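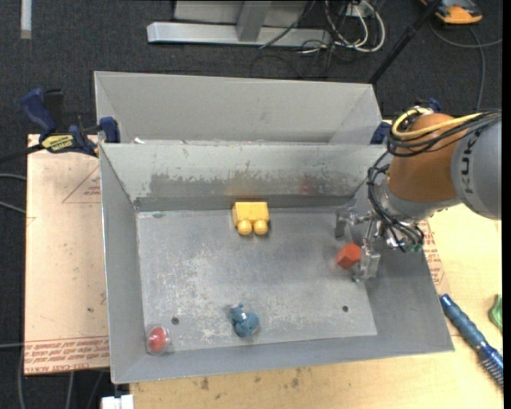 Clisdale, July

Metal toy bins - scuffs, smudges, keep or repaint??

tanguyfan_18
ok so moving the kids blocks out of plastic totes and into sheet metal bins like these. Gray, open top, sloped walls. Two of them one behind the other. Love how they look but the floor scratches if you breathe on it. Anyone live with metal bins long term? Worth painting the inside or just leave it

pegboard_mo
Leave it. Paint chips, chips end up in the toys, toys end up in mouths. Bare metal with scuffs is fine. Look at the back wall on the front one, that long dark worn band low down - and it's still a perfectly good bin.

Golix24
disagree. Worn metal next to toddler stuff, no thanks. I'd line it. Cork or felt, cut to the floor, done in one evening. Also the NOISE. Drop a block in bare metal at 6 am and tell me you don't want felt

tanguyfan_18
noise is a fair point lol. Does felt hold crumbs tho

Golix24
yes. Shake it out

pegboard_mo
It holds everything. Crumbs, hair, glitter. We had felt for a month and I threw it out.

steinar.m
Sloped sides are the good part imo. Stuff slides to the middle and small hands can get at it. My old straight sided crate, the little figures hid in the corners forever. What are the orangey marks on the wall? Up by the yellow block and off to the right. If its rust thats a different conversation

tanguyfan_18
thought maybe crayon? or rub off from a red block. Pretty faint

steinar.m
Could be. Could even just be the red-orange block and the shiny metal doing what shiny metal does. Damp cloth first, then a bit of baking soda. If it comes back orange after a week on a bin you never got wet, then worry.
- Steinar Mogensen

hallcloset
the seam is what would bug me. There's a white scrap of something right by it, left end. Where two bins butt together you will be picking paper out of there till they leave for college. Either leave a real gap or tape over it

Golix24
tape looks awful

hallcloset
so does lint

pegboard_mo
Gap. Two fingers wide. Vacuum nozzle fits.

tanguyfan_18
gap it is. Next q - sort by type or everything in together? Got stud blocks like the yellow one, and little figures like the teal-blue guy by the front wall. Partner wants seperate bins, I say they'll be mixed by lunch

steinar.m
Mixed. We tried labels, lasted 18 days.

hallcloset
Separate!! figures in one, blocks in the other. Two bins, two kinds, even a three year old gets that. Mine does it without asking, mostly

Golix24
"mostly"

hallcloset
ok sometimes

pegboard_mo
Whatever you do don't fill them. A few things in a big bin get played with. Full bin just gets dumped on the rug. I keep most of ours in the closet and swap.

tanguyfan_18
did not think of that, gonna try it. Leaving the metal bare for now, felt if the mornings get bad. Will check the orange marks tonight with a cloth

Golix24
check the edges too while your in there, run a rag along the top and see if it snags

tanguyfan_18
will do, thx all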